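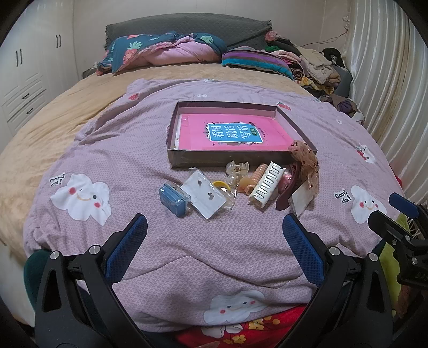
Hair clips, ties and a picture book laid out on the bed quilt.

Bedroom Tidying: Frequently Asked Questions

These are the questions we get most from readers of the Flesora home pages. Most come from people in small apartments where the bed is also the sofa, the folding table and the place where everything lands. The answers were last checked on 20 December 2021.

Why do you always start on the bed?

It is the largest flat surface in the room and it is at a good height for your back. It also has to be cleared by bedtime, so the job can't be left half done for a week. Make the bed first, with the quilt or blanket pulled up, and work on top of it. Small things sink into an unmade bed and you find a hair clip with your foot at two in the morning.

Won't small things get lost on a patterned blanket?

They can. Clear clips are the worst for this on any print. Keep everything within arm's reach and use a box lid as a base so there is one fixed spot to work from. If you have a plain towel, put it down under the smallest pieces. Before you finish, run a flat hand over the whole area.

How should I sort hair accessories?

By how you use them, then by size. Claw clips go together, whatever the color. Elastic ties and spiral coils go together. Scrunchies take up a lot of room and don't mind being squashed, so they go in last, on top of the rest.

Long-toothed comb clips need a flat spot. The teeth catch on fabric scrunchies and pull threads. If you only have one box, put a strip of cardboard down the middle and keep the comb clips on their own side.

Should I leave new clips on their cards?

If you haven't worn them yet and they are a matched pair, yes. The card and bag keep the two together. Once they've been worn, throw the packaging out. People save the empty bags thinking they will be useful, and then there is a drawer of empty bags.

What size box do I need?

Smaller than you think. A shoebox is too deep for hair things because the ties all go to the bottom. A shallow lid or a gift box works well and slides into most drawers. Measure the inside of the drawer before buying anything. We had a letter from a reader in Niltley who bought a set of ten trays and found that 3 of them fit.

If you do want to buy one, the Khumalo shallow tray costs 700 at the Dastbridge shop and the one with a lid is 1070. Both come in gray only. A box you already own does the same job.

Where do children's books go?

Near where they are read. If you read on the bed, keep the current book at the bedside and the others on a shelf or in a drawer the child can reach. Large thin picture books do better lying flat than leaning, as the covers bend when they stand at an angle for months. Don't use a book as a tray for clips. The metal springs mark the cover.

What do I do about the pile of clothes in the corner?

Leave it until the small things are put away, then give it your full attention. Nearly every bedroom has one, on a chair or on the corner of the bed, and it is nearly always the clothes that have been worn once and aren't ready for the wash.

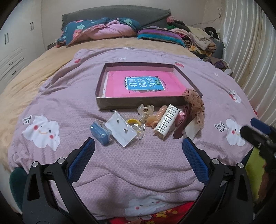
Go through it from the top and hold up each piece once. It goes in the wash, back in the wardrobe, or on a hook for tomorrow. Don't try things on while you do this. Spare cushion covers, scarves and blankets often end up in the same heap, so have a place ready for those too.

Horacio Retamal, who answers our readers' letters, sets a kitchen timer for 10 minutes and stops when it rings. He says the first five are slow and the rest goes fast. If there is still a pile when the timer goes off, do another round the next day.

And the things that fall between the bed and the wall or curtain?

Check that gap every time you change the sheets. A long curtain hides a lot. Take everything out, shake off the dust and sort it with the rest. While you are down there, look at any charging cables and make sure they aren't pinched behind the bed or buried under fabric. Long pleated curtains should hang free, with nothing leaning on them, or the pleats won't stay sharp.

How many layers should be on the bed during the day?

As many as you sleep under, plus one if you like the look. A plush sheet with a light blanket over it is enough for most of the year in a heated apartment. Fold the extra bedding and put it at the head end, or in a wardrobe drawer if there is one free. If you fold a printed piece, turn the print to the outside so you can tell which one it is without opening it up.

Is a cover for the headboard worth having?

We think so, if the headboard is upholstered. Hair products and hand cream rub off on the fabric over time, and a cover can go in the wash while the headboard can't. Get one a little larger than you need - the tight ones ride up at the corners. A loose throw over the top will also do. It slips to one side and you have to straighten it when you make the bed.

How do I wash a blanket with a honeycomb texture?

Follow the label first. In general, use cool water, a gentle cycle and a small amount of liquid detergent. Powder can stay behind in the texture. Skip the fabric softener. Close any claw clips or zippers nearby before you put the blanket down again, since one snag can pull a line right across it.

My wardrobe is full. Where should I put everything?

Start with the drawers. They fill up with things that have no other home and people forget to look in them. Empty one drawer a week onto the made bed, sort it as above, and put back only what belongs there. Leave the hanging side for April, when the heavy coats can move out and you can see what you have.

How often should all this be done?

The small items, once a month. The clothes pile, once a week. The gap beside the bed, whenever the sheets come off. If you share the room with a child, expect to do the hair clips more often - ours are out again by the next morning.

Can I send in my own question?

Yes. Use the form on the contact page and tell us the size of the room and what storage you already have. We can't reply to every message, but new questions are added to this page when several readers ask the same thing.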